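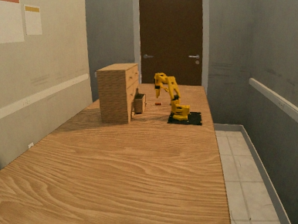
Hard rubbish goes to bookings only from August

Virnonbridge council has scrapped the street-by-street hard rubbish week. Bookings only from August. Vote went through last night after a long meeting and a fair bit of noise from the gallery.

Each household gets two free pickups a year. Anything past that is $20 a go, paid when you book. Renters get the same two, which wasn't in the first draft and was added late in the night.

The old system had one week in spring when the whole town dragged its stuff out to the kerb. Popular with scavengers, less popular with the depot. Council took 1222 complaints over the last round – dumped mattresses mostly, and piles left on footpaths after the trucks had gone through. Prams and wheelchairs couldn't get past on parts of the main road.

Poduval keeps the collection contract. Grostia, which put in a lower bid, missed out and has asked for the scoring to be released. Council says that will happen once the paperwork is signed. No date given.

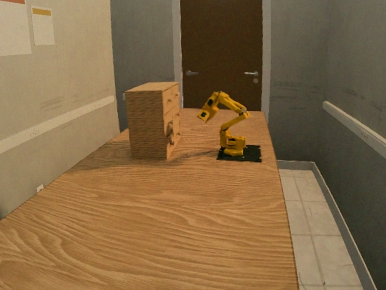
Poduval told council it could live with the August start, but wanted the booking line open a month earlier so the first trucks don't go out half full. It also asked for a firm cut-off the night before. Both were agreed to.

What they'll take: furniture, whitegoods with the doors off, mattresses, scrap metal, carpet if it's rolled and tied. What they won't: paint, gas bottles, tyres, bricks, car batteries, garden waste. Paint and gas bottles can still go to the transfer station free of charge. Tyres you pay for. Same as now.

Anything still usable gets pulled out first and sent to Plovari, the reuse shed behind the old dairy factory. The shed has had a rough couple of years and was down to weekend hours over the summer. Council is putting in a covered unloading bay so things aren't sitting in the rain before they can be sorted. Shed prices won't change.

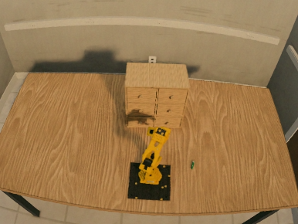
Tess Halloran
Council and Community Reporter
11 June 2021

The part that got people going was the fines. Put something out without a booking and it's a warning sticker first, then $700. An earlier version skipped the sticker altogther and several speakers had a go at that. Blocks of flats are still a grey area, as it's often hard to say which unit a couch came from. Council staff will bring back a seperate policy on flats before the changeover.

Bookings by phone or at the front counter. Online form is coming, not ready yet. Fridge magnets with the number go out with the next rates notice – renters can pick one up at the library.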